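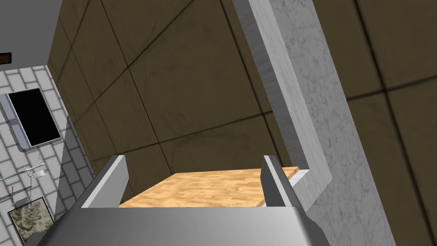 Re: Butcher block, oil or varnish?

Home | List archive | Threads | Search | Join
Filed under: Kitchens, Wood and Finishes
2 min read

From: Nayeli Esquivel
To: Tolow Home Repair list
Date: 17 Nov 2025

Ikechukwu Ojo wrote:
> We're putting butcher block in the rental on Palacios and I'm
> stuck on the finish. Donal says varnish it and forget it. My
> sister says mineral oil or nothing. The quote for having it done
> is 300 and I'd like to skip that. What did you all do?

Hi Ikechukwu,

Oil, oil, oil! I know Donal will write back in five minutes, but I've had both and I'd never go back to varnish near a sink. Ours looked great until June and then it started lifting by the faucet, and once water gets under there you're sanding the whole thing (ask me how my summer went).

What I do now: sand with 100 grit, then something finer, wipe it down, and flood it with plain mineral oil. Leave it overnight, wipe off whatever's still sitting on top, and do it again. I did 4 coats the first week. Guadalupe Villalobos only did two on hers and it looks fine to me, so maybe I'm overdoing it.

The end grain by the stove drinks the stuff, so go heavier there. And please do the underside too – I skipped mine and one corner cupped enough to roll a pea.

For a rental, though, hmm. Tenants won't oil anything. Xóchitl Medrano used the Bivis hard wax on her upstairs unit and seems happy with it. It costs more than mineral oil but she only redoes it between tenants. Might be your answer, and you could still do it yourself in a weekend.

If you haven't bought the slab yet, call Botow first. My cousin got a whole kitchen from them, cabinets and all, for 3,840, and they cut the sink hole for free if you bring the template.

Oh, and lay the oily rags out flat outside if you go with the wax or anything with linseed in it. Don't ball them up in the trash.

Does anybody still have the belt sander? I think Donal had it last.

Nayeli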